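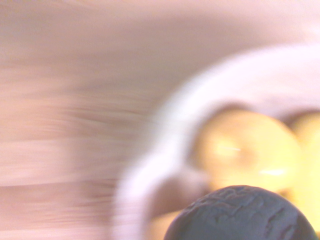 The label always comes too late, Madalena Aguiar remarked in her interview, and by the time people reach it they have already decided whether they like the work or are angry with it. Her remark concerned the first season at Malcombe, and it gives a good entrance to the problem of this section. Where should the written explanation of a temporary artwork stand, when the house that receives it has its own furniture, its own stories and its own regular public?

Figure 2. White container with yellow, rounded objects on a wooden surface.

4.2 Placement of texts and the first encounter

The two installations studied here were shown at Malcombe in two consecutive seasons, both opening in October. In the first one, Grestis placed low bronze forms in the dining room, the north corridor and the small library. The forms were cast at the Claeys foundry and stood directly on the floor, without a plinth or a rope. The second, Rolik, was a work in sound and cloth, and it occupied only the staircase and the landing above it. The two works have little in common in material or in scale. What makes the comparison possible is that the house used the same ticket, the same route and the same team of guides for both.

In the first season the texts were mounted at the exit of each room, on the side of the door frame. The decision was made by the architect of the route, and the reasons given in the planning notes are mainly practical: the entrances are narrow, and a visitor who stops to read there blocks the following group. The artist agreed to this. In a letter kept in the exhibition file it is said that the work "should be met with the feet first." We understand this phrase as a wish that the visitor should walk around the bronzes before knowing anything about them.

The comment books show that the effect was mixed. Of the 275 comments that we could read and assign to the first season, a large part mention the dining room and very few mention the library. Several writers in the dining room ask if the forms belong to the house. One supposes that they are old kitchen weights brought up from the cellar. Another thanks the museum for showing "the original ballast" – it is not clear to us what was meant, but the writer was evidently satisfied. Comments of this kind become rare after the middle of the season. At that time the guides had begun, on their own initiative, to say a few words about Grestis in the entrance hall.

We do not want to treat such comments as errors. Earlier literature on contemporary art in historic houses often describes confusion as a failure of mediation, and sometimes as its secret success. Our material supports neither position fully. A visitor who took the bronzes for kitchen weights looked at them long enough to form a theory about their use, and wrote it down. At the same time, this visitor left the house without the name of the artist, and an artist has good reason to be unhappy with this.

For Rolik the arrangement was changed. A single text was placed at the foot of the staircase, before the first cloth, and the texts on the landing were removed. The new text was also much shorter. The first season had a booklet of 2,000 words in addition to the labels, and the guides reported that it was mostly carried through the house unopened. In the second season the booklet was offered at the desk on request.

The 24 interviews with visitors to Rolik were held in the courtyard after the visit. Most of the persons interviewed could repeat the main idea of the text, namely that the sound had been built from recordings of the house at night. Fewer of them could describe what they had heard. One woman said that she had listened for the shutters since the text mentioned shutters, and that she found them, and after this she stopped listening. A man on his second visit said he now read nothing before going up, and that he preferred it so. He had not seen the first installation and had no opinion about it.

There is a difficulty in comparing these two groups of sources. A comment book is filled by people who wish to write, often in company and often quickly. An interview is an answer to somebody who has asked. The people who wrote that the dining room was "ruined" would perhaps have expressed it more gently to our faces. For this reason we do not compare the share of positive and negative opinions between the seasons, although the house did so in its own report. We limit ourselves to the question of what visitors name, in which words, and at which point of the route they place it.

On this limited question the difference is rather clear. When the text stood at the exit, visitors named objects and rooms. They wrote "the thing by the fireplace" or "the long one in the corridor." When the text stood at the entrance, they named ideas – memory, night, absence – and the staircase itself was seldom mentioned, in spite of being the part of Malcombe for which many of them had come. The guides noticed the same. Aguiar observed that questions about the carved banister, which she used to receive on every tour, almost disappeared during Rolik and returned when the cloths were taken down.

It must be added that the medium of each work plays its role here. Bronze on a floor invites the naming of things more than sound does, and we can not separate this influence from that of the label. A stricter test would need the same work shown with both placements, in alternate weeks for instance. We proposed this to the house for Rolik. It was refused for reasons of cost, and the artist also was against it, considering the position of the text to be a part of the work.

This last objection deserves more attention than it has received. If the position of the text belongs to the work, then the house is no longer free to correct it in the middle of a season, as the guides did informally with Grestis. The loan agreements of both seasons are silent on the matter. They regulate light, insurance and the distance to the fireplaces in great detail, and they mention written texts only in connection with the credit line. In Section 4.3 we turn to these agreements and to the correspondence with the Claeys foundry, in which the subject appears once, in a postscript.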